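Chapter 4: Writing Rules for a Shared Table

March
By Suha Darwish

I wrote my first set of gripper rules on the back of a delivery slip, and I'm still a little proud of it. It had one line: "Don't hit anything." My boss at Cutow, Leire Sarmiento, read it, handed it back and asked me what counted as a hit. Did brushing a napkin count? Did setting a plate down hard count? I had no answer, and most of this chapter is what I've worked out in the years between that question and now.

We'll be talking about house rules – the ones a team writes for itself, on top of whatever safety standard applies to the machine. The standard tells you how to guard the arm and how to stop it. It won't tell you how your people should set up a table, or when an operator should back off and start over. You have to write that part, and you have to write it so that a new person on the evening shift can follow it without calling you at home (they'll call anyway, but less).

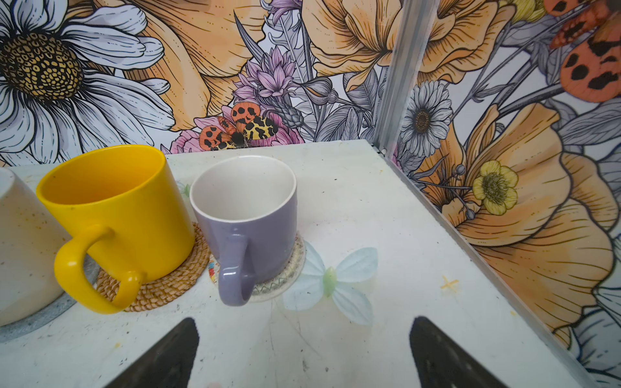 A good house rule names something the operator can check before the arm moves. Compare "be careful with cups" with "know where every handle points before you close the fingers." The second one you can do! Take the yellow mug and the purple one next to it: the yellow handle curves out toward the lower left, the purple one points down toward the gripper, and an approach that suits one may be wrong for the other. Then there are the coasters. One is woven, one is fabric and one looks like stone, and I'd want a written line on each kind, saying whether it stays put when the mug is lifted and what the operator does if it comes along for the ride. I'd also want a rule for marks on the tabletop. Scratches, stains and old printed flowers all go in the setup notes at the start of a shift, so that a new scuff can be told from an old one.

When I moved to Vitstead, Griet Van Beek had a habit I've been copying ever since. She put a 2 in the margin of every rule that needed two people to agree, and left the rest blank. Changing the speed limit got a 2. Moving a coaster didn't. It sounds fussy, but it saved us hours of arguing about who was allowed to change what, and new hires picked it up in a morning.

How long should the rules be? Mine run to 275 words, and I fight to keep them there. I once visited a site called Prevport where the table rules had grown past 1000, and the operators had quietly made their own short version and taped it inside a cabinet door. I asked for a copy. It was very good, and it's the basis of the worksheet at the end of this chapter.

Before you go on, find whatever rules your own lab or shop uses and mark each line that an operator could check by looking. Keep the marked copy handy – we'll rewrite the other lines in the next section.

Comments

Saturnino Garrido
We tried the margin numbers at Iglesias and people liked them. Do you also mark who may restart after a stop? That's where we still get mixed up.

Suha Darwish
Yes, restart gets a 2 with us. It's in Chapter 5.

Hugo Cuesta
I'd add liquids. A rule for an empty mug is no good for a full one, and our setup sheet had no box for it until last spring.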